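Home Features Leasing Fleet Used Cars Subscribe

Handing Back the Keys

What happens at the end of a car lease, and why so many drivers are surprised by the bill

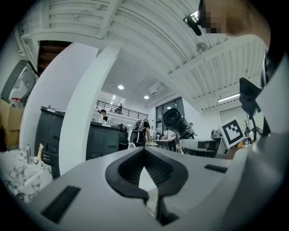
A black camera unit on its arm, with a ribbed rubber pad in front.

Mitra Rezaei leased a small hatchback for three years and thought she had looked after it. She had it serviced on time, kept it in a garage and never let anyone eat in the back seat. Four weeks after it was collected she got an invoice for $1,030.

Most of that was mileage. Her contract allowed 10,000 miles a year, and a new job had pushed her past it in the second year. The rest was for two scuffed wheels and a missing second key, which she later found in a coat.

"I don't dispute any of it," she says. "I just hadn't thought about it since the day I signed."

Leasing companies hear this a lot. The monthly payment gets nearly all the attention when a customer is choosing a car, and the return conditions sit in the back half of the agreement. They are usually clear enough. They are also easy to forget over three or four years.

Kwaku Zakaria runs the returns desk at Vavari, a leasing broker that handles mostly personal contracts. He looked through one spring's worth of returned cars for us, 503 in all, and found that wheels were the most common charge, followed by mileage and then windshield chips. Dents came lower than he expected.

"People worry about the paint," he says. "They walk around the car looking at the doors. Then we find the curb damage, and it's on all four wheels."

What counts as damage

Every lease allows for normal use. A light scratch that polishes out is generally accepted, and so is some wear on the driver's seat. A scratch through to the primer is not. Cracked lights, burns, torn trim and tires below the stated tread depth will be charged for.

The trouble comes in the middle. Naa Abubakari inspected cars for 11 years before moving to Teradstead, a repair shop that does a steady trade in cars about to go back. She tells customers to read the wear guide with the car in front of them, in daylight, after a wash. Inspectors may refuse to complete a report on a dirty car, and a second visit can carry its own fee.

She also advises against cheap touch-up work. A bad repair is charged as damage, and it often costs more to put right than the original mark would have. A wheel refinished by a decent local shop, on the other hand, will often come in under the leasing company's rate. Get a price for both before you decide.

Sixty days out

Zakaria suggests starting 60 days before the contract ends. That leaves time to order a key, replace a tire or ask for a revised mileage figure. Some companies will adjust the mileage allowance partway through a contract and raise the monthly payment to match. Few will do it in the last month.

Find the paperwork at the same time. The service record, both keys, the charging cable if there is one and the parcel shelf should all go back with the car. Ayuba Fiadzo, who manages 5 vans for a flooring business, keeps these things in a labeled box in the office. He started after paying for a charging cable that a driver had left at a customer's house.

Take your own photographs on collection day, including the odometer and each wheel. If you disagree with a charge, ask for the inspector's pictures and compare them with yours. Write to the leasing company before the payment date on the invoice, and say which items you accept and which you don't — a partial dispute is easier to deal with than a general complaint.

Rezaei paid hers in May. She has since taken out another lease, with a bigger mileage allowance and a payment $22 a month higher. The spare key is in a kitchen drawer, taped to a copy of the contract.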